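The Door Problem
Why teaching software to leave a room takes longer than building the house
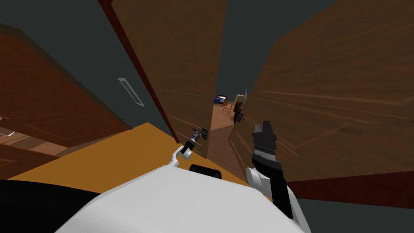

Doors should have been the easy part, according to the first engineer I met at Nimton, and everyone hired after her was told the same thing in the interview. She has now spent three years on them. She used to do collision avoidance for warehouse carts, a field she remembers as restful.

Nimton writes software for robots with two arms and a base on wheels. It doesn't make the robots. What it sells is the stuff in between: the code that takes in a camera feed and a request such as "go to the bedroom" and turns out a stream of motor commands that, on a good day, gets the machine to the bedroom. The company has two floors above a tile showroom and spends most of its time in houses that don't exist. The houses live on a rack of computers in what used to be the coat room, and they are full of doors.

The simulator is called Fogh. It can run 412 apartments at once, none of which has a decent kitchen. A robot in Fogh gets a floor, some walls, a scattering of furniture and a task, and it gets them over and over with small changes until its controller either learns something or discovers a way to cheat. I watched a good deal of cheating. One version of the controller had worked out that it scored well for touching a handle, and so it touched the handle, lovingly, for the whole length of the trial. Another opened a door by backing into it at speed. The team kept that one running on a side monitor for a week.

To see why a door is hard, try opening one while thinking about it. You put a hand on the lever. You push down, and the lever swings around one point. Then you pull, and the door swings around a different point, and your hand has to follow an arc it did not choose. Meanwhile your feet have to get out of the way of the thing you are pulling toward yourself. You have been doing this since you were small and have never once drawn a diagram.

The robot needs the diagram. Nimton's planner, a piece of code named Sanon, has to guess where the hinges are before the door has moved at all, then correct the guess as the door starts to go. Being wrong by the width of a finger means the arm is pulling in one direction while the door is committed to another. In simulation this produces a large red number. In a real hallway it produces a noise.

Then there is the base. The arms have opinions about where the base should be, and the base has opinions of its own, chiefly about walls. Older systems settled the argument by taking turns: drive, stop, reach, stop, drive a bit more. It works, in the way that parallel parking in eleven moves works. Sanon plans wheels and arms together as one long body, so the machine can roll backward while it pulls. The price is that the search for a good path gets enormous, and the robot stands in front of the door looking as though it has forgotten why it came upstairs.

When I first visited, in December, the pause lasted 70 seconds. You could feel people in the room wanting to reach through the monitor and help. By spring it was down to 4, most of it saved by a change so dull that two separate people apologized before explaining it to me. Sanon had been checking both arms against every object in the apartment, including the ones in rooms it had no plans to enter. It now ignores the far bedroom until it has some business there.

Two doors close together are worse than two doors. Open one and it may block the other, or hide its handle from the camera, or leave a gap that is wide enough for an elbow and too narrow for the base. The team calls these layouts "hotels," and Fogh produces them with what I came to regard as malice. Using both arms helps in theory. One hand can hold a door while the other deals with its neighbor. In practice the planner now has two hands to be wrong with, and a fresh way to fail, which is to shut itself in.

Perception brings its own miseries. A lever handle is small and dark, and much of the time the robot's own gripper is in front of it. So the vision code has to remember where the handle was while the hand is covering it up. For a while it remembered too well. If the door drifted during the reach, the robot would close its fingers with total confidence on the place where the handle had been.

Every failure goes into a tool called Mutstead, which began as a spreadsheet and still has the manners of one. It sorts the wrecked trials by cause, and the causes are written by whoever was on duty. On the day I sat down with it there were 1,707 open entries. "Slip" was a popular label. So was "hinge guess." A fair number were filed under "rude," which I was told covers any case where the door gets opened but you wouldn't want to have been standing behind it.

Scrolling through it is oddly good for the nerves. Mutstead replays each trial from the robot's own viewpoint, with a slider, and you can drag the moment of disaster back and forth like a bad decision in a marriage. The engineers do this for hours. What they are after is the instant when the plan was already doomed and the robot didn't know it yet, and it is usually much earlier than you'd think. The crash at the frame starts with a poor place to park, half a room back.

Whether any of this survives contact with a real house is a question the company takes up on Thursdays, when it wheels a robot down to a mocked-up corridor behind the tile showroom. The doors there have weight, and weather strips, and one has a closer that fights back. Fogh has since been given a closer too. The scores dropped as soon as it went in, and they were still climbing back when I left, through a glass door marked PULL, which I pushed.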